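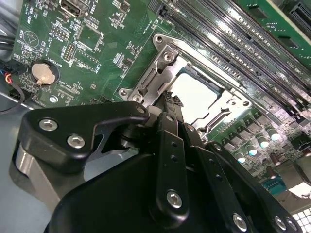 *green board, cpu still in the socket*

**Thread: buying used office PCs for a home server, worth it?**

**tmohammed_12**
Ok so Ukgate is dumping old office towers again, 12 of them on one pallet. Don't need 12. Would split with anybody near Sondinville. Want one for backups and family photos, maybe music. Good idea or am I buying somebody's junk

**josee_c**
Did this in January. Love mine! Sits in the hall closet, I forget it's there (until the fan kicks up, then the dog barks at the closet door). Put in a new drive tho, don't trust the old one.

**CarterK**
Bad idea imo. Old towers eat power. Get a small new box from Zikano or whoever and be done. You'll spend the savings on the electric bill.

**josee_c**
> eat power

mine idles fine?? bill barely moved. You're thinking of the big workstations

**CarterK**
Did you measure at the wall or just look at the bill

**josee_c**
...the bill

**bouchard_b**
Measure it, meters are cheap. Mine was worse than I figured but still not enough to pay for a new box. So you're both kinda right.

Things I'd ask the seller:
- is the power supply a normal size or some weird one
- how many drive bays
- does the BIOS have a password on it (got burned on this, two evenings gone)

**tmohammed_12**
Asked. Normal supply, 4 bays, no idea on the password. He says "should be fine" lol

**CarterK**
"should be fine" = has a password

**cliff_li**
Moved 2,376 photos onto mine last weekend, no complaints. But one box in one closet is not a backup. Keep a second copy someplace else. My sister has a drive of mine in her desk and I swap it when I visit.

**josee_c**
^ this. I need to do this

**bouchard_b**
Also wipe the old drives before you toss them, even if they said they did. Bélanger on the north side takes dead ones, no charge last I went.

**tmohammed_12**
Ok taking 4 of them, keeping one. Josée you want a spare? Pickup is at the loading dock, bring a blanket for the trunk, teh cases are scratchy

**josee_c**
Yes!! dm me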